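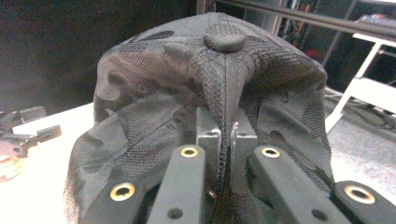
Two hundred and forty-two by smoko. The target for the week was 2000 and it was already Thursday, so. Do the maths. I didn't.

Pick up the hat, carry the hat, put down the hat. Squeeze the handle, jaws close, lift, turn, lower, let go. Press the pedal with my left foot. Beep. Again. They were paying by the accepted example, not by the hour, and the word accepted was doing a lot of work in that contract.

I'd come down to Graltport for the fish plant. The fish plant had other ideas. Then the card in the laundromat window, Droramier, casual hands wanted, no experience. Casual hands! I had two of those.

The rules were taped up next to the kettle. Don't rush. Don't drag. Don't always grab the same spot. If you drop it, keep going and pick it up again, the drops are useful. I liked that one. I'd dropped plenty that winter and no one had called it useful.

The thing that would learn from all this was called Pikik. It wasn't in the building. It was up the coast at Rewi somewhere, in a shed with better heating, and every night our day got sent to it. I thought of it as a kid at first, some big quiet kid watching over my shoulder. Then I stopped, becuase it made me self-conscious and my numbers went down.

By lunch my wrist was cooked. Ate a sausage roll standing up. The bloke at the next table was doing tea towels, fold and unfold, fold and unfold, with a face like someone at a funeral for a person he hadn't met. He nodded. I nodded. Back to it.

Hats are bastards, if you want to know. A cup is a cup. A hat sags. You take it by the seam and the sides slump, you take it by the brim and the whole thing swings round and looks at you. Early in the week I'd had 38 knocked back in one go. Reason given: hesitation. I read it on the little screen three times. Hesitation. My ex could have written it.

So I worked out a way. Don't look at the jaws. Look at where the hat's going and let your hand sort out the rest. It's how Dad threw a line. He never looked at the rod, just the water, and when I was nine and asked him how, he said watch, and did it again, and again, forty casts maybe, till the light went. Never explained a thing. I got it in the end. Couldn't tell you on which throw.

Beep.

Around three the supervisor came past with her clipboard and stopped behind me. I kept going. Seam, lift, turn, lower. She said they'd had a message from Rewi. Pikik had done a hat overnight. Off the hook and onto the shelf, first go.

Good on it, I said.

She said there was something funny though, and they weren't sure if they should fix it. Just before it let go it gave the hat a little tip – forward, then back. Every time. Nobody'd put that in the instructions. Did I know anything about it?

I looked at my hand. The hat was over the table, and my wrist was half way through it. The little tip. Dad, at the gate, to anyone who drove by.

No idea, I said, and put it down, and pressed the pedal.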